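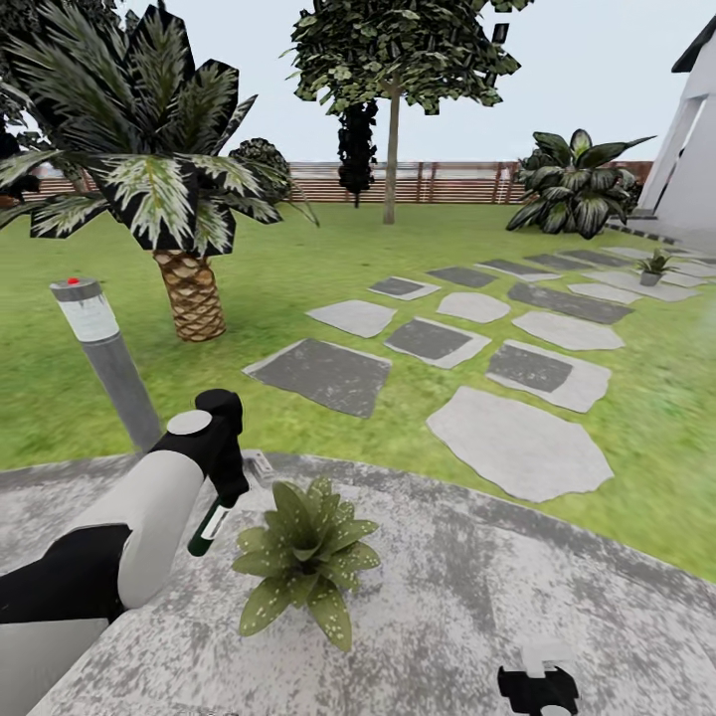
**Sim demos for the garden tidy task: keep or bin the slanted grasps?**

**warlow_pete** wrote:

Ok so we're at 605 teleop episodes for the backyard set in Lirkero and I need a ruling before I kick off training tonight. Cylinder pickups off the paving. Maybe half the operators grab it on an angle and carry it like that the whole way. Other half reorient first, nice and upright, then move.

Do I filter? Split by operator? Leave it? Training slot opens at 9 pm and I'd rather not burn it.

Config, for those who ask: two arms, one outdoor map, prop positions jittered every reset, sky fixed to overcast.

---

**gumleaf27** wrote:

Leave it. Slanted grasps are what people do. If you only train on the tidy ones the policy falls over the first time it gets a bad pick and has no idea how to carry on from there.

---

**eleri_c** wrote:

Disagree, sorry. We did this at Wolwood with bottles. 300 episodes, mixed styles, no labels. Policy averaged the two and went in at an angle that was neither. Knocked everything over. Took out the messy half and success went up the same arvo.

Not saying slanted is wrong. Mixed and unlabelled is wrong.

---

**gumleaf27** wrote:

> Policy averaged the two

what head were you using tho? plain regression will do that every time. Diffusion or anything with chunks handles two modes fine. That's a model problem, you fixed it by throwing out data

---

**eleri_c** wrote:

Plain regression, yeah. Fair. Still think 300 was too few to be carrying two styles whatever the head was.

---

**warlow_pete** wrote:

Action chunks here, diffusion head. So maybe I'm ok?

Should of said, the place target moves as well. Sometimes its out on the lawn, sometimes on the concrete. The lawn ones are where the angle hurts, the thing goes down on its edge and rolls.

---

**fatima_omoregie** wrote:

Then filter on the outcome and forget the grasp angle. Did it end up where it should, standing, gripper clear? Keep. Rolled off? Out of the main set, into a failures folder. Don't delete them, you'll want them for the success classifier later.

Also, and I bring this up every thread, what's the other arm doing? If one arm does the pickup and the second just parks near the bottom of view, you are teaching it that the second arm parks. Check how many episodes have it moving at all.

---

**warlow_pete** wrote:

ran it. 37 where the second arm does something useful. Out of 605. Ouch

---

**fatima_omoregie** wrote:

There's your problem, and it isn't the slant.

---

**amadi_dev** wrote:

Second that. Mask the idle arm's actions in the loss, or record more two-handed ones. Handovers are quickest to collect. Pick with left, pass to right, place. An operator who's warmed up gets through heaps in a session.

Other thing. Plants. Are the leafy ones on the paving collidable in your map? In ours the little one was visual only, arms went straight through it and the operators stopped steering round it. Every single demo had a gripper going through leaves. Useless for the real yard.

---

**warlow_pete** wrote:

Pot plants yes, ground plants... checking

No. Visual only. Bugger

---

**gumleaf27** wrote:

lol ok I take back "leave it"

---

**eleri_c** wrote:

Can you replay the old ones with collision on? If the replay never touches the plant, keep it. Cheaper than recollecting. You'll lose some but you'll know which.

---

**warlow_pete** wrote:

Yeah replay is deterministic enough if I keep the same physics step. Trying it now on a batch.

---

**bricky_t** wrote:

Jumping in, why one sky? Flat grey light, overcast sky all round. First sunny day on hardware and the camera sees stripes from the fence all over the lawn. We lost weeks to this. Randomise the sun before you worry about any of the above imo

---

**amadi_dev** wrote:

You can relight at replay time, don't need new demos for it. Same actions, new render. Do it in the same pass as Eleri's collision check.

---

**bricky_t** wrote:

sure, provided the operators weren't using shadows to judge depth. ours were, a bit

---

**fatima_omoregie** wrote:

With flat light they can't have been, so he's safe there. Relight away.

---

**warlow_pete** wrote:

Ok first batch back. 27 of the episodes in it touch the plant, rest are clean. Better than I feared.

Plan for tonight:

- replay the lot with collision on, drop anything that touches
- relight x3 in the same pass
- outcome filter like Fatima said, slant stays in
- mask the idle arm for now, handovers next week

Giving up the 9 pm slot, replay won't be done. Will post the curves when theres curves.

---

**eleri_c** wrote:

Tag the grasp style anyway while you're in there. One extra column. Then you can split it later and gumleaf and I can keep arguing

---

**gumleaf27** wrote:

+1 for the column. still say the slant's fine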